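Gauthier Street op shop back open after burst pipe, crockery wanted

The Gauthier Street op shop is trading again after 41 days shut, and the first thing it ran out of was plates.

Doors opened at 9 am to a line that went past the bakery. By lunch the homewares shelves were down to a few gravy boats and a fondue set with no forks.

The shop closed in autumn when a pipe went in the ceiling above the kitchenware room. Clothing mostly survived. Books did not. Most of the crockery could have been washed and put back out but the shelving under it was chipboard and it swelled, then gave way overnight. Manager Yolanda Lorente found it in the morning.

"I heard it crunch before I got the light on," she said. "Dinner sets, the good mixing bowls, all the Christmas stuff we'd been putting by since January. Gone."

Lorente has run the shop for eight years. She said staff filled 25 bins with broken china and glass over two days, and that the skip company was very decent about it.

The repair bill came to $2705 after insurance, the bulk of it for new steel shelving and a section of ceiling. Local hardware business Grunditz knocked a bit off the shelving and delivered it free. Flooring in the kitchenware room still has to be done – that's booked for May and the room will close for a couple of days while it happens.

What the shop needs now is stock. Plates, bowls, cups, mugs, serving dishes, cutlery. Odd ones are fine. Sets do sell quicker but Lorente said there is a steady market for singles, mostly from students at the Skuron campus moving into share houses with nothing in the cupboard.

"They don't want it to match. They want it to be a dollar," she said.

Coloured plastic and melamine is also welcome, so long as its clean and not cracked. It goes well with young families and caravaners. Same with kids' cups, small pots and planters, and anything a bit odd in shape. Odd shapes go in the front window, which has been done over by Juwita Sitompul, a retired signwriter who started at the shop last year. She is grouping donations by colour this time around. Purples and greens are up first, then yellows when enough of them come in.

Sitompul said she would take most things for the window, chipped or not, but would like more in the blue-green range.

"People give us white and they give us brown," she said. "There is a lot of brown."
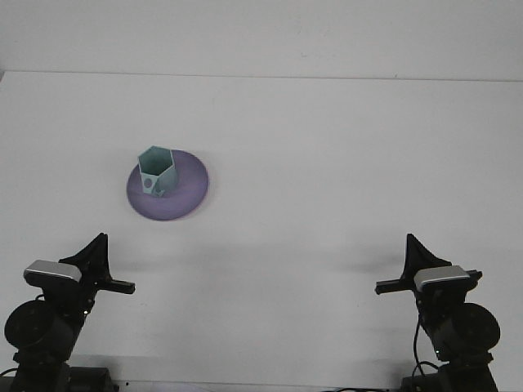 A pale teal-green six-sided cup on a round purple plate. Purples and greens are first up for the window.

Donations can be left at the side door on Urkero Lane between 9 am and 3 pm. Please don't leave boxes out overnight, the lane floods and possums get into the paper. Wrap glass and mark the box. Knives to be handed over the counter, not dropped in with the forks as happened last week (a staff member needed a bandage, no stitches).

The shop can't take electrical goods, baby car seats, mattresses, or non-stick pans where the coating is coming off. Lids without a pot are a no. Pots without a lid are OK.

Larger loads, say from a house clearance, can be picked up within town but there's a wait of up to 112 hours at the moment as the van is shared with the food pantry. Ring the shop first and leave a message if it goes to the machine.

Prices have not gone up. Single plates and mugs are still $1, dinner sets from $12, and the bag sale on clothing is back on in the mornings. Card payments are working agian after a few hiccups on opening day, though cash is handy for the small stuff.

The book room stays shut for now. Lorente said the walls were still drying out and she was not going to rush it, having already thrown out one lot of paperbacks. Anyone with books to give is asked to hang onto them until a sign goes up in the window.

Helpers are also wanted for sorting, mainly early afternoons. Some lifting. Ask for Yolanda at the counter.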